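Product Review: Ikar Backup Manager, Version 4

Reviewed for the Information Services Department, Brerkgate Council
Reviewer: Cleiton Mendonça, Database Services
October 19, 2020

Purpose of the review

The department's existing arrangements for backing up its database servers consist of scheduled scripts written over many years by several members of staff. The scripts work, but their results are recorded in separate log files on separate machines, and a failed job may go unnoticed until the next morning check. In March the department agreed to assess commercial products that would bring the schedules, the logs and the restore procedure into one place. Ikar Backup Manager is the first of these products to be reviewed. The second, from Porden, will be covered separately.

Installation

Ikar is supplied as a central console and a small agent that runs on each database server. The console was installed on a virtual machine with 16 GB of memory, which is the supplier's recommended figure. Installation took one morning. The only difficulty concerned the service account: the installer asks for an account with full administrative rights, although the printed guide lists a much shorter set of permissions. We used the shorter set and encountered no problem afterwards. The supplier should correct the installer's wording, as many organisations will simply grant what they are asked for.

Agents were then deployed to the test servers from the console. One agent refused to register until the firewall rule had been entered by port number as well as by program name. The guide does not mention this.

Scheduling

Schedules are held as policies, and a policy may be applied to a server, to a group of servers or to a single database. Where policies overlap, the most specific one applies. This is a sensible rule and the console shows clearly which policy is in force for any given database. A new database created on a server inherits the server's policy at once, and this alone would have prevented two incidents in our own records.

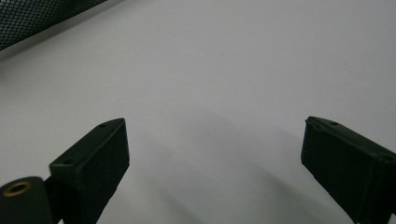 Less satisfactory is the treatment of transaction log backups. The shortest interval offered in the menu is 15 minutes. A shorter interval may be typed into the policy file by hand, and the agent respects it, but the console then displays the policy as 'custom' and will no longer allow any part of it to be edited on screen. For systems such as the payments database, where we keep a shorter interval, this is a real inconvenience.

Restoring

The restore procedure is the strongest part of the product. The operator chooses a database and a point in time, and Ikar assembles the full, differential and log backups required. Before anything is written, it lists the files it intends to use and checks that each can be read. We restored a 100 GB copy of the housing database to a second server by this method and compared the result with the original. The comparison found no differences.

Restoring under a different name is also supported — a common request from the reporting team — and the logical file names are changed automatically. User accounts are not remapped. The operator must still run the usual script for that purpose once the restore has finished.

Reporting and alerts

Alerts are sent by e-mail and can be grouped by server or by policy. The default settings send a message for every successful job, and they should be changed on the first day. The daily summary is well laid out and can be read on a telephone. Reports may be exported as spreadsheets, although the dates are written in American order whatever the regional settings of the console. The supplier has acknowledged this as a fault.

Support and licensing

Support is provided by the supplier's reseller, Cordeiro. We raised 4 requests during the trial. All were answered within one working day, and the replies came from staff who had plainly read the question. Licences are sold per server, regardless of the number of databases held on it, an arrangement that suits the department's present layout. Test servers require a licence in the same way as live ones, and this should be allowed for in any costing.

Recommendation

Ikar Backup Manager is suitable for the department's needs, subject to the handling of short log intervals being resolved or accepted. The existing scripts should be kept in place on the payments database until then. It is recommended that no order be placed before the Porden review has been received. The trial console will remain available to database staff in the meantime, and requests for access should be sent to Database Services in the usual way.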